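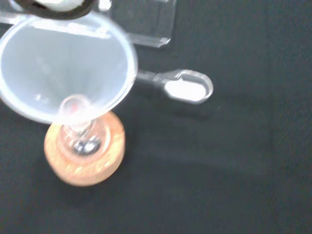 Exercise 2: Transferring a powder through a funnel

Preparatory course in laboratory work, Jison building, Wednesday group

In this exercise you bring a weighed portion of powder into a round flask without loss. It looks easy, but in the report many students later miss a part of their mass, and usually it stayed on the wall of the funnel.

Setting up

Place the cork ring flat on the bench and put the flask in it. A round flask must never stand alone, also not for a moment. The ring on the photo has the right size: the round base of the glass sits inside and the cork is wider than the flask on all sides. Then bring the funnel over the neck. The stem should go down into the flask, but it should not close the neck completely – the air must have a way out.

Weighing

Weigh 13 g of the powder from the Pludano jar. The metal scoop takes up to 2 g if it is not heaped, so you will need several portions. Lay a filled scoop on the bench only when it lies stable, with the handle flat.

Transfer

Hold the scoop low over the mouth of the funnel and turn it slowly. Small portions go through better than one big heap. If the powder stops in the stem, tap the outside of the funnel with a finger. Do not push with a wire or a glass rod.

At the end, brush the scoop and the inner wall of the funnel. Weigh the empty weighing dish again and write down the difference.

For the notebook

Write the mass before and after, the size of the flask and how many times you had to tap. The table for the results is in the Mészáros script, page 70. Wet funnels go to the rack beside the sink, dry ones back in the drawer.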